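Plikar Maps adds offline import of GPX and KML overlays with Skimport

Plikar Maps today released Skimport, an import module that converts GPX and KML files into searchable offline layers. Files are indexed on the device, and no network connection is required after installation.

Skimport merges duplicate points within 3 meters of each other and keeps the original attributes of both records. In testing on the Corcombe trail dataset, 69 source files were combined into one layer in under 60 seconds. 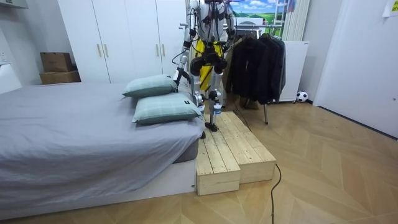
Point categories are assigned from tags in the source file – or by hand, if the tags are missing. Each category has its own icon and a fill color chosen from a fixed palette. The default for lodging is a pale green close to that of the two pillows on the bed, and it stays legible over contour shading. Scanned sheets can be added as a base, including the 1959 Zieliński survey.

Skimport is included in the September update. Existing layers do not need to be converted.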